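Tellwood Fan Club, minutes of the December meeting

Started at 7:10 in the evening, 44 members in the room and more on the call. Anathi Mathebula chaired. Last month's minutes were approved with one fix: the bonus track is called "Kollness," with two s's.

1. New season
Season four of Tellwood is confirmed and Dlamini is back as the lead writer! There was a long and very happy round of applause. Anathi read out the news as it was posted, twice, by request. Filming starts in spring. We don't have a cast list yet, so please don't share the one going around on the message boards.

2. Soundtrack vote
The online poll closed with 3,418 votes, our biggest ever (last year we were thrilled to break two thousand). "Ekuven" won by 220 votes over the season two theme. Several people wanted to know if the piano version counted as the same song. It does, and it did in the poll.

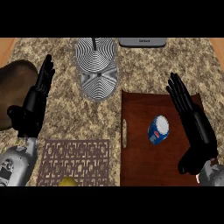

The winning song will open our watch party, and the choir group has offered to sing it live. They need two more altos. Rehearsals are at 6 before the regular meeting, and beginners are welcome, really, come and try it.

3. Watch party
The hall holds more than we need, so members can each bring a guest. We'll show the season three finale and then the two-part special, with a break for food. Anathi will ask about a bigger screen. Agreed to keep the trivia round to 40 questions after last time ran past midnight (everybody had a great time, but the last bus didn't wait).

4. Newsletter
The interview with the costume team is in and it's wonderful. Episode reviews are still needed for seven and eight. Short is fine, and please mark spoilers at the top.

5. Other business
Request for a rewatch of season one from the pilot, one episode a week. Carried, all in favor. Spelling of character names on the website to be checked against the credits.

Closed at 9:05.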